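Ululero Studio, Drernby Street
Shelving, seating and shared room walk-through, June
Filled in by Valentin Aubert

How I mark things: OK means leave it be. WATCH means it's fine today but I'd like somebody to keep half an eye on it. FIX means please do it before the next walk-through. Comments are mine and they do wander a bit, so if you're in a hurry just read the words in capitals and then the list at the bottom.

I started at 16 minutes past nine on Wednesday, which is later than I'd promised, and did the storage wall first, then the floor, then the chairs and tables. The kitchenette is on its own form (colour-coded yellow, in the folder by the kettle) and I haven't repeated any of it.

Part A: The storage wall

A1. Unit stands square and doesn't rock
OK
I gave it a decent shove at shoulder height and again lower down, from both ends. It's a heavy old beast and it stayed where it was. The Medeiros unit we had before this one used to sway if you so much as leaned a broom on it, so I still go at this item a little harder than I probably need to.

A2. Fixed to the wall at the top
OK
Both brackets are there and the screws are tight. I put a quarter turn on the left one just to feel useful. Please don't hang bags off these brackets, however handy they look!

A3. Shelf boards sitting properly in place
WATCH
All fine apart from one small board in the bottom row that lifts a couple of millimetres at the front when you press on the back. It isn't going anywhere with paper and fabric on it, but I wouldn't store anything heavy there until I've had a look at the pegs.

A4. Edges and edge strips
OK
I ran a hand along every front edge, slowly, with a cotton glove on, a trick I picked up from my aunt, who refinished chairs for a living. A glove catches on a splinter long before your skin does. No snags. The narrow pale strips along the front edges are holding nicely. If you do find one coming up at a corner, a bit of masking tape will see it through until I can glue it, and do tell me, I'd much sooner hear about it five times than not at all.

A5. Back panels and inside of the compartments
OK
I took a torch to these. The back panel in the big compartment is sound, with no bowing when I pressed on it, and the white disc near the middle sits where it should. I know a few people have been tempted to pick at that disc. Leave it alone, please. The compartments with the dark red inside are so dim towards the top that I nearly skipped them, and I'd ask whoever does this next not to do the same. Get the torch right up in there. I found an old pencil and a very flat biscuit. 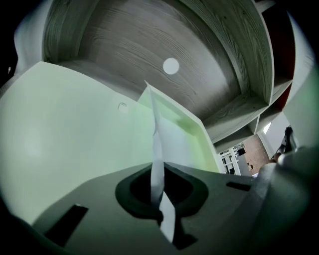
A6. Trays and loose items in front of the shelves
WATCH
Trays are lovely and I'm not going to take anybody's away. My only grumble is when they get leaned up against a compartment and left, which happens most weeks. A tray on its edge will slide if someone brushes past, and the floor there is smoother than it looks. Lay them flat, or put them in the rack beside the sink where they've got something to rest against.

A7. Heavy things down low
FIX
We slipped on this one. The laminator was on the top shelf again. I've moved it down to waist height and put a label on its new spot, and I've written the word LAMINATOR very large. The box of tiles from Pranunar also needs a lower home. I couldn't lift it on my own so it's still where it was, and I'd be grateful for a second pair of hands before the week is out. Bend your knees, all of that.

Part B: Floor and walkways

B1. Main walkway clear from the door to the far window
OK
Clear when I walked it. I also walked it backwards carrying a large empty box, since that's how most of us seem to use it.

B2. Rugs and mats flat
OK
The mat inside the door has had new grip tape and stays put. The old tape left a bit of gum on the floor and I've got most of it off with eucalyptus oil, hence the smell. It does fade.

B3. Cables and cords
WATCH
Nothing across the walkway. The extension lead near the far wall has a bit too much slack in it and tends to creep out by the afternoon. I've hooked it back with a Velcro tie. If you need it at the table, bring the whole lead with you and put it back when you're done, and please don't stretch it across at ankle height while everybody promises to remember.

B4. Spills
OK
Paper towel and the little mop are both in the corner cupboard. The bucket has a crack in it so I've thrown it out and a new one is on the shopping list.

Part C: Seating and working positions

C1. Office chairs, castors and base
OK
I tipped each chair over and spun the castors. A good deal of thread and hair came out of them, as usual, and they roll far better for it. The black office chair has always been the favourite and it gets the most wear, so I spent a little longer on that one. The base is fine and so is the back.

C2. Office chairs, height and gas lift
WATCH
One of the chairs sinks very slowly if you sit in it for a long stretch. It isn't dangerous and it won't drop on you, but you'll find your elbows creeping up towards your ears by lunch. I've tied a bit of green wool around the lever so you'll know which one it is. I'll ask about a replacement lift, part 1136 in the catalogue, and if it costs more than the chair is worth we'll have a different conversation.

C3. Room to lean in and stand around a job
WATCH
I've thought about this one a fair bit. When one of us is bent over close work and somebody else is sitting nearby in a chair that rolls, the two don't always know where the other is. People look down at what their hands are doing, or down at a phone, and neither is looking behind them.

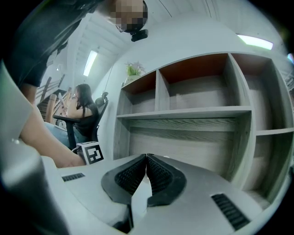 What I'd like is a simple habit. If you're going to roll back, say so. If you're going to step back from something you've been leaning over, have a look over your shoulder first. I've put a strip of tape on the floor where the chairs should stop, and if the tape turns out to be in a silly place, move it and let me know where it went. Leaning over for a long while is hard on the lower back as well, so do stand up straight and have a stretch now and then. I'm terrible at this myself.

C4. Tables and benches stable
OK
The folding table has both locking bars working. Push until you hear the click, and if you don't hear it, it isn't locked. The long bench had a folded beer coaster under one leg, which I've swapped for a proper felt pad.

C5. Lighting over working areas
OK
All tubes going, none flickering. It's a bit gloomy inside the storage wall, as I said under A5, and I wonder whether one of those stick-on battery lights would do the job. I have a spare at home and I'll bring it in.

Part D: Getting out and first aid

D1. Exit door opens freely
OK
Opens with one hand, closes behind you, and the latch has stopped sticking since I put some graphite on it.

D2. First aid kit
FIX
We're out of small plasters again and the eye wash is close to its use-by. Scissors are missing. If you borrowed them, no hard feelings, just slip them back in. The kit is in its usual place next to the door.

D3. Extinguisher
OK
Needle in the green, tag is current, nothing stacked in front of it.

To do before the next walk-through
Tiles from Pranunar down to a low shelf (needs 2 people)
Pegs under the small board in the bottom row
Ask about the gas lift for the chair with the green wool
Plasters, eye wash, scissors
New bucket
Battery light for the storage wall

Comments from others can go underneath in whatever pen you like. Last time somebody wrote theirs on the back and I didn't find it for a fortnight, so front of the page if you can manage it.

V. Aubert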